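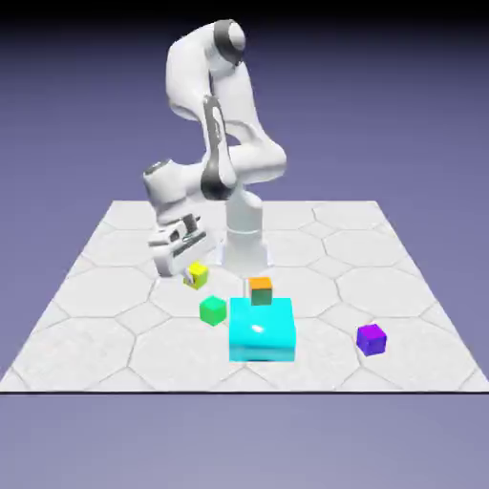

Practising inside a computer

The robot arm and its coloured blocks are made by a computer program called a simulator. Researchers at Fenport use it to teach an arm to pick up a cube.

What is a trial?

A trial is one attempt. The program puts the blocks in new places, then the arm moves its gripper towards the yellow cube and tries to lift it. A lift scores one point. A miss scores zero.

What did the team test?

Alžběta Zeman ran 2000 trials with the blocks in the same places each time. She then ran 2000 more with the blocks moved before every trial. Both arms were tested on layouts they had never met.

What was the result?

The second arm lifted the cube in 1296 of its 2000 tests. The first arm did it in 8.

New word

Layout: where each object is placed at the start of a trial.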